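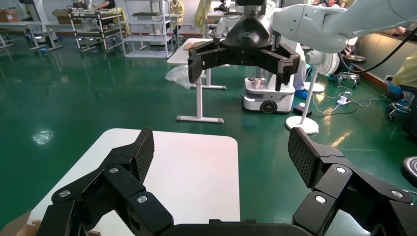 White table with rounded corners.

Civil ceremonies at Bornetow

The Bornetow registration service will accept bookings for weekday weddings at Horanell House from October. The smaller room seats 21 guests and the garden room 58. Couples must give notice of marriage in person before a date can be confirmed.

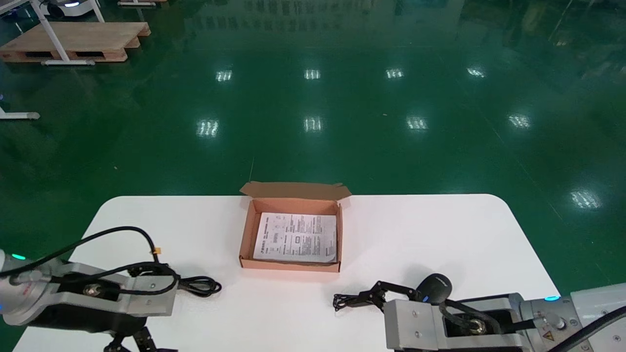 The fee for the garden room remains 1,000 kronor and includes the registrar, Ulla Boström, and two copies of the certificate. Vows may be exchanged in any language, provided that the declaratory words are also spoken in Swedish. An interpreter should be arranged in advance.
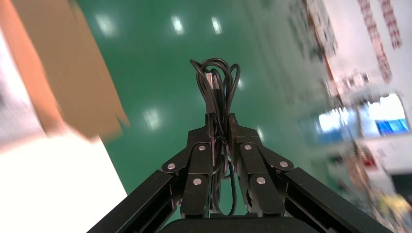
Enquiries

Please write to Juwita Tambunan, Ceremonies Office, Horanell House.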